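Section 4: Setting up and weighing

Read Section 2 (Safety) and Section 3 (Fitting the batteries) before you start. The steps in this section apply to the Levar kitchen scale with the flat platform. If you have the older Levar with the removable bowl, the buttons are the same but the platform instructions don't apply.

4.1 Choosing a place for the scale

The scale measures the load through four feet, and all four have to sit on something firm. A stone or laminate benchtop is best. A solid dining table will do. Draining boards, chopping boards and folded tea towels will give you a reading, but it may not be the right one.

1. Wipe the bench and let it dry.
2. Wipe the underside of each foot. Flour packs into the hollow of the foot and sets hard if it gets damp.
3. Put the scale down with the display facing you.
4. Press lightly on each corner of the platform. If the scale rocks, move it a few centimetres and try again.
5. Check that nothing is touching the platform from the side, including the cord of another appliance.

Note: If you are working on a table with a cloth, smooth the cloth flat under the scale. A vinyl cloth with no padding is acceptable. Take off quilted or foam-backed cloths, which let the feet sink unevenly.

Caution: Don't use the scale on or beside a hot cooktop. Heat can warp the platform and damage the load cells, and this isn't covered by the warranty.

4.2 Switching on

1. Make sure the platform is empty.
2. Press and release ON/ZERO. All segments of the display light up, then the display counts down.
3. Wait until the display shows 0 and the small circle appears at the left. The circle means the reading is stable.

If you switch on with something already on the platform, the scale treats that load as zero. It also comes off the maximum load, so you'll see the overload message sooner than you expect.

If the display shows Lo, the batteries are flat. Replace both together. If it shows a figure other than 0 with nothing on the platform, press ON/ZERO again. If the figure keeps drifting, go to 4.7.

4.3 Choosing the unit

The scale leaves the factory set to grams. Press UNIT to step through grams, millilitres of water, millilitres of milk, and ounces. The unit you last used is kept when the scale switches off, but it goes back to grams when you change the batteries.

The millilitre settings work from weight, using the density of plain water or full cream milk. They aren't suitable for oil, honey, cream or syrup. For those, weigh in grams if the recipe gives a weight, or use a measuring jug.

4.4 Limits and steps

The maximum load is 2000 g, including the container. Above that the display shows Err and the scale beeps. Take the load off straight away.

Up to 499 g the display moves in steps of one gram. Heavier loads are shown in steps of two grams. You may notice this when you are pouring slowly: the figure seems to stick, then jumps. The scale is working normally.

Very small additions, such as a pinch of salt or yeast, can be missed if they are sprinkled on slowly. The scale reads a slow, tiny change as drift and corrects for it. Weigh small quantities in a separate cup and tip them in.

4.5 Weighing in a container

Almost any container can be used as long as it sits inside the edges of the platform and leaves the display visible. Use the lightest one that will hold the food safely. A heavy stoneware bowl can take up a large part of the maximum load before you have added anything to it.

Use a flat container with a raised edge for sliced fruit, biscuits, meat and anything you want to keep in a single layer. Bowls suit dry goods and liquids.
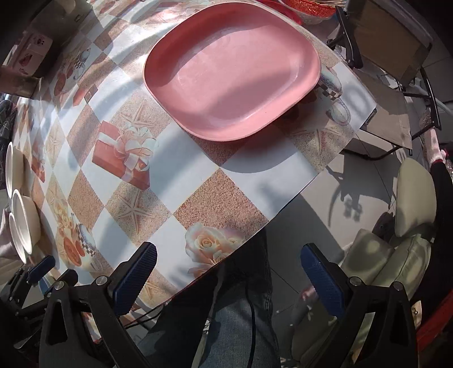 Plate with a raised rim

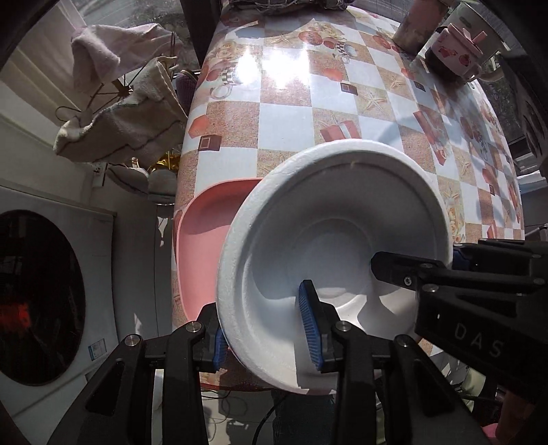
Foam bowl

1. Switch the scale on and wait for 0.
2. Put the empty container in the middle of the platform.
3. Wait for the small circle, then press ON/ZERO. The display goes back to 0 and the letter T appears. The container's weight has now been taken off.
4. Add the food. Read the weight when the circle appears again.
5. When you lift the container off, the display shows its weight as a minus figure. Leave it alone if you intend to put the same container back. Press ON/ZERO to clear it if you don't.

Note: Long plates that overhang the platform can hide the display. Turn the plate so the overhang is at the back, or press HOLD (see 4.6).

Note: In a draught, light containers move enough to upset the last digit. Close the window or turn off the fan while you take the reading.

Caution: Don't drop food into the container from a height. The load cells respond to the knock as well as the weight, and repeated knocks will put the scale out of adjustment.

4.5.1 Adding several ingredients

You can set the display back to zero after each ingredient and keep adding to the same container.

1. Weigh the first ingredient as described in 4.5.
2. Press ON/ZERO. The display goes back to 0.
3. Add the next ingredient and read its weight.
4. Repeat for each ingredient.

The scale allows for 6 ingredients in a row. After the last one, hold down ON/ZERO until TOT appears. The display shows the total of everything you have added, without the container. If you need more ingredients than that, write down the total, clear it and carry on.

It helps to put the dry goods in first. If too much sugar goes in on top of flour, you can spoon most of it back out. Once the milk is in, you can't.

4.5.2 Weighing what you take out

This is the easier method for jars of peanut butter, tubs of yoghurt and anything sticky.

1. Put the full jar on the platform, with its lid off.
2. Press ON/ZERO.
3. Spoon out what you need. The display shows the amount removed as a minus figure.

Check the label before you start. A large jar of honey can be over the maximum load once you count the glass.

4.6 Hold and automatic switch-off

Press HOLD when the circle is showing to freeze the reading. You can then lift the container off and read the figure. Press HOLD again to go back to normal weighing.

The scale switches itself off after 3 minutes without a change in load. Any tare or running total is lost. If you are called away halfway through a recipe, note the figure on the display first. To turn automatic switch-off off, hold down UNIT and HOLD together until the display shows CON. Battery life will be shorter in this mode.

4.7 Checking the reading

Check the scale when you first set it up, after changing the batteries, and after moving house or posting it anywhere. Kazmi check weights are sold separately. A new, sealed packet of sugar isn't a substitute, as packets vary and the paper has a weight of its own.

1. Leave the scale in the kitchen for an hour if it has come in from a cold car or garage.
2. Switch on and wait for 0.
3. Put the check weight in the middle of the platform and note the reading.
4. Move the weight to each corner in turn.

The readings should agree to within one display step. If a corner reads differently, clean the feet, move the scale to another spot and repeat the check. If the fault remains, don't open the case. Write to Nusrat Rind at the Fullidham service desk with the serial number from under the battery cover and the readings for the middle and each corner.

4.8 Cleaning after use

1. Switch off.
2. Wipe the platform with a damp cloth and a little washing-up liquid.
3. Dry it with a soft cloth, including the gap around the buttons.
4. Store the scale flat with nothing on top of it. If you have the Herum wall bracket, follow the leaflet packed with it.

Caution: Don't put the scale in the dishwasher or hold it under the tap. Don't use scourers, bleach or oven cleaner on the platform.

Take the batteries out if you won't be using the scale for several months. Section 5 covers battery disposal and spare parts.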